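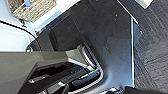 3.2 Recolha e tratamento dos registos

Os dados vêm do arquivo paroquial de Griltadholm, consultado entre abril e junho. Livros de batismos e de casamentos, mais dois cadernos avulsos sem capa. No total 1.456 assentos, dos quais 102 ilegíveis ou com a margem comida pela humidade — ficaram de fora. A transcrição foi feita por Riis e Stougaard, em separado, e depois confrontada linha a linha. Concordância de cerca de 90 por cento nos apelidos, menos nos topónimos.

O problema maior são as grafias. Jidgate aparece com g, com j, às vezes abreviado só com a inicial. Optou-se pela forma do recenseamento posterior, mesmo quando o pároco escreve outra coisa no mesmo fólio. Para os nomes próprios manteve-se a grafia original, como faz Ingvarsson.

A distribuição dos padrinhos por lugar de residência vem na Tabela 4, com os valores em bruto.

Figura 2. Placa cinzento-escura e peça curva de metal prateado.

Quanto aos casamentos, Hubmann defende que os padrinhos de fora indicam migração sazonal. Os nossos dados não chegam para tanto. Há um pico em Bandunance, sim, mas concentrado em duas familias e num só livro. Falta ver os testamentos, que não foram ainda transcritos.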